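I have spent a silly amount of time this month thinking about one basket and one table, and I am having the best time.

Some background for anyone who missed the last post. I've been trying to cut down on the number of places small things can land in this house. You know the kind of thing I mean: tape, spare lids, the good pen, a key that opens something but you couldn't say what. My old system was a drawer. The drawer was 15 years of stuff deep and I could only open it by pushing a ruler in through the gap and pressing down. So in April I emptied it onto a sheet on the floor and counted, which I do recommend if you want to be humbled. There were 163 separate things in it, and I kept 90 of them. Ninety still felt like a lot, but I was so pleased with myself that I went and had lunch out.

Then came the question of where the keepers would live. My rule now is that anything I use every week has to be visible. No drawers, no boxes with lids that hide everything. Open baskets for the odd shapes, metal canisters for whatever rolls, and a clear surface to sort on before anything gets put away.

That last part is where I got carried away (in a good way!). I had no idea how much the surface matters. I'd always sorted on whatever was closest, and for years that meant something dark and shiny. Glossy black is gorgeous, I will never say otherwise, but the light does whatever it wants with it. You lean over to look for a screw and all you see is the lamp. 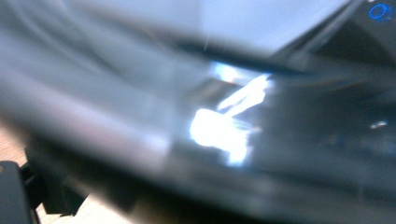 *Dark gloss and a whole lot of glare, with one little blue ring glowing up in the corner.*

I love that blue, by the way. I would paint a door that color tomorrow.

Pale wood is so much kinder. Small dark things show up on it right away, and it's still nice to look at with nothing much going on. My friend Ghazala Niazi, who has moved house more often than anybody I know, told me years ago to buy the table first and fit everything else to it. I ignored her and bought shelves. She was right, and I've told her so, and she took it very graciously with only one text in capital letters.

What I didn't expect was to get so attached to the grain. Most of it runs along in fine, close, nearly straight lines, and then there's a stretch where it rises up into a soft hump and all the lines around it follow the same curve, one inside the next, like the hills on a hiking map. I have caught myself tracing it with a finger while I'm on the phone.

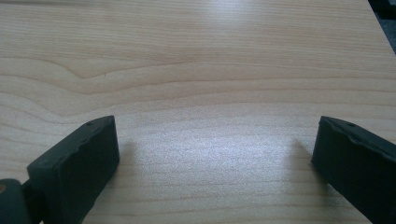

Anyway, on to the basket! I went to Stidia for it – the store out past the bus depot, take the 412 and get off when you see the tile place – and I stood in that aisle for ages. I'd gone in wanting wicker. I came out wanting wire mesh, and I've been a convert ever since. You can see through the sides. Dust falls out of it. You can rinse it in the sink and shake it and be done. The long, rectangular kind is my favorite, since a row of things stays a row and doesn't turn into a heap, and black looks so crisp against light wood.

Geert Verschueren left a comment on the last post asking whether canisters are cheating, given that you can't see inside them. Geert, I've thought about this a lot. My ruling is that a canister is allowed as long as it holds one kind of thing only. The minute you put a second kind of thing in, it's a drawer standing on its end. I'm also weak for brushed metal. It has that quiet, silvery look that doesn't throw the light back at you, and it sits beautifully next to black wire.

The trick I've settled on is to do the basket from one end. Biggest item first, on the left, then work along. Before, I used to drop things in the middle and fill outward, and I always ended up with two gaps that were each a bit too small for anything useful. One end, one direction, and whatever space is left over is all in one piece. 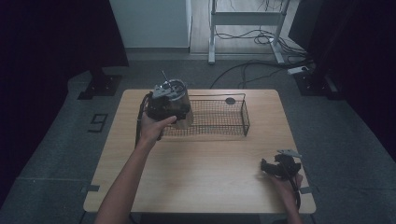 *Silver canister, left end of the basket. My favorite pairing on the whole table.*

I've also started putting the basket toward the back of the table so the front stays free for sorting. It's a tiny change and I can't believe how much I like it. There's room to spread your elbows, and you reach forward to put a thing away, which somehow feels more final than reaching sideways.

Still to do: the lids. I kept far too many lids. Ghazala thinks I should match every one to its jar and let the orphans go, and I'm going to try it this weekend with a big pot of tea and the radio on. If you've got a lid method that works, please put it in the comments, and tell me whether you're a wicker person or a wire person while you're there.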